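Kumsa C2 vs. Nasteck Rover Cam: two weeks with both on the same robot

Posted 06/03/2021

I've had the same little four-wheeled robot for a while now, a Welleo base with the stock controller, and the one part I've never been happy with is the camera it came with. Fine in my hallway, hopeless outdoors. Anything bright turned to mush and the path-following would wander off into the grass like it had somewhere better to be.

So in March I started saving up, and I ended up with two replacements on my desk at once. The Kumsa C2 was $528. The Nasteck was $700, plus a bracket that really should be in the box at that price (come on, Nasteck). I paid for the Kumsa myself and my friend Maribel Montoya loaned me the Nasteck, so no company sent me anything.

Getting them on the robot first. The Kumsa bolts straight onto the Welleo deck with four screws and a cable that's just long enough. I had video in my kitchen before my coffee was gone! The Nasteck took me a whole evening. The bracket holes are a hair off, the cable comes out of the side where my battery lives, and the controller didn't recognize it until I updated the firmware twice. Once it was up it stayed up, I'll give it that, but if you hate fiddling you will hate that evening.

Indoors I could barely tell them apart. Same clean edges on the baseboards, same decent color. The Nasteck is a touch sharper in the corners of the picture and the Kumsa is a touch quicker to wake up. If all your driving is done in a living room, buy the cheaper one and stop reading.

Outside is where I wanted the answer. What I care about is a straight run down a paved path with a curb on each side, under a big white sky, with grass and rocks and benches close enough to confuse things. A gray day is harder than you'd think. The sky takes up so much of the view that a lot of cameras darken everything else to cope, and then the bricks and the grass start to look like one brown smear.

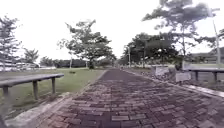

Does either camera need the Travthorpe controller to do path following?

The stock Welleo controller runs both of them at the normal frame rate, and you only need the Travthorpe if you want two cameras going at the same time.

Okay, so how did they do? The Kumsa surprised me. It holds on to the line between the curb and the lawn really well, and the brick joints up close stay crisp enough for the software to chew on. It gets soft farther out, so the robot makes its steering decisions a bit late, and at top speed mine would do a little wiggle before settling down. I dropped the speed a notch and the wiggle went away.

The Nasteck sees farther and I never got the wiggle, even flat out. Its trouble is exposure. Every time I came out from under tree cover it would think for a second or so, and during that second the picture was washed out enough that I kept my thumb over the stop button. There's a setting that locks the exposure – buried three menus deep, under a name that has nothing to do with exposure – and once I found it things got a lot better. Lock it before you set off and you'll be happy.

Mounting height matters more than I expected with both. Low on the deck, a good chunk of the view was my own robot, and the path software kept treating the bumper as something to steer around. A short riser fixed most of it. Tilt the camera down a little too, so you get more ground and less sky.

Battery drain was close enough that I quit keeping track. The Kumsa gets warm, the Nasteck gets warmer.

I'm keeping the Kumsa. For the price difference I can live with driving a notch slower, and I like that I can pull it off and put it back on without the manual. Maribel is sticking with her Nasteck and says I'm a coward about speed. Next on my list is the Travthorpe controller, once I find one used, so I can try a second camera facing backward.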